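Transcribing songs from an old family songbook – where would you start?

pikar_reader
Posted 11/13/20
Hello all, first post after reading along for ages. My grandmother left me a handwritten songbook, 61 songs in all, words in one column and little melody scraps squeezed in wherever she had room. A lot of it is dialect from the villages near Runham, and some lines I can only half make out. I'd love to get it typed up so the cousins can sing from it. Do I fix the spelling as I go, or leave it be?

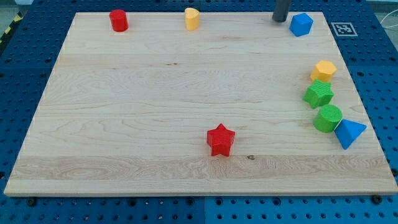
steynfiddle
Leave it be, please! I did the opposite with my great-uncle's notebook and I've been sorry ever since. I "corrected" all his vowels, and then a singer from Rotano told me those odd spellings were the only clue to how the words were pronounced there. Type exactly what she wrote, and put your best guess at standard spelling in a second column.

oldtunes454
I'll disagree a little, with love. If the point is for the cousins to sing, a page full of strange spellings will scare off half of them (it did mine). Make a clean singing copy first, keep good scans of every page, and let the scholarly version wait until you have a long winter ahead of you.

steynfiddle
Fair, but the long winter never comes, does it? Mine has been "next winter" since I retired. And once the tidy copy gets passed around, that's the version everybody learns.

pikar_reader
Oh dear, I can see both sides! Most of the songs are only a page, so maybe doing two copies isn't so terrible. What about the tunes? She didn't use regular notes, just numbers with dots over some of them.

rotano_alto
Numbers are probably scale steps, and the dots usually mean the octave above. Try one song you already know by heart and see if it fits. The Steyn parish collection has 15 or so songs written that way, and comparing them helped me a lot with my aunt's book – hers had gaps all over the place.

oldtunes454
Good tip. And record any older relatives humming the tunes, even if they say they've forgotten them. My mother swore she knew nothing and then sang four verses over the dishes.

pikar_reader
Thank you, all of you! I'm starting with the lullaby tonight, both columns, and I'll call my aunt about the tune.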